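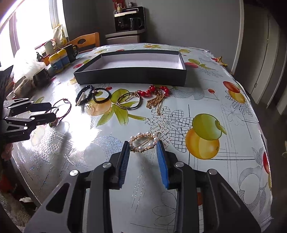 Sorting the jewelry box

I moved to the apartment on Sultley in December and the jewelry came over in one box, all of it knotted together. Yesterday I tipped it out on the kitchen table, on the fruit oilcloth, and went through it.

The pearl clip is the one I wear most. It's an oval with a gold bar across the middle, and it holds thick hair better than the plain ones I used to get at Dodness. I'm keeping it in the bathroom from now on, so it doesn't snag on everything else.

The dark red cord bracelet came from Diệp Lâm, who made one for each of us the summer we worked at Sandar. I had to trim the end once and retie it. It stays.

The black beaded one with the little silver bar is on its second elastic. I'll restring it again when it goes — the beads are fine.

The two thin gold-toned bangles live together, and the short chain always ends up wrapped around them. I gave the chain its own paper envelope this time. Hair ties go in the drawer by the door.

The black tray with the white inside is going on the dresser for daily things. I still want a divider for it. Deng had one for 68 but it was too deep, so I'm going to cut some cardboard first and see how that holds up.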